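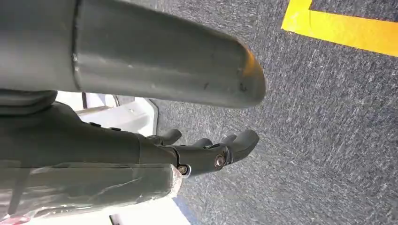 White faces, beveled corner, lower edge at the floor.

Against the Short Leg
Amanuel Abera

Furniture for carpeted rooms should go down to the floor. I have held this view since I started fitting out rental flats in Teromdale, and the current fashion for short legs has only hardened it.

A short leg in this context is one that leaves a gap too low for a vacuum head and too high to keep dust out. The Greka cabinet has a clearance of 25 mm. A standard floor head will not enter it. A crevice tool will, to the depth of the tool, and the cabinet is deeper than that. The remainder of the carpet under the unit is cleaned when the unit is moved, and in a rental flat the unit is moved when the tenant does.

There are two sound positions. Either the leg is long enough that the floor beneath can be maintained like any other floor, or there is no leg and no floor beneath to maintain. For light pieces on hard flooring I have no objection to the first. On carpet I prefer the second. Four small feet put the full load of a cabinet on four small areas of pile, and the dents survive steaming more often than the trade literature admits. A continuous lower edge spreads the same load along its whole length. It also leaves a mark, but a shallow one that brushes out.

The usual argument against a closed base is that it looks heavy. I accept this for dark finishes. With white flat faces the effect is much smaller, and a beveled corner reduces it further. A square vertical corner in white gives one hard line between a lit face and a shaded one. A bevel puts a third face between them, at an intermediate brightness, and the piece reads as narrower than it measures.

The bevel has a second merit that matters more to me. Square white corners chip. The coating is thinnest on the arris, the arris takes the knocks, and whatever the board is made of then shows through at shin height. Sun-ja Byun keeps the repair log for the Vondside flats, and last July she went through it at my request. Of 434 entries for case furniture, 253 were corner or edge damage. She had 6 entries for beveled units. There are fewer of those in the building, so I do not offer this as a rate, but it agrees with what I see when I walk through.

Closed bases have real faults. They make no allowance for a skirting board unless the back is notched, and most makers do not notch it. They are awkward to level on thick pile. Any spill on the carpet reaches the edge of the board directly, so that edge has to be sealed, and too many are left raw on the assumption that it will never be looked at. Sisay seals all four sides of its base panels and charges accordingly. I would pay that before I paid for a set of turned feet.

My request to manufacturers is modest. State the clearance on the product sheet, next to the height and width.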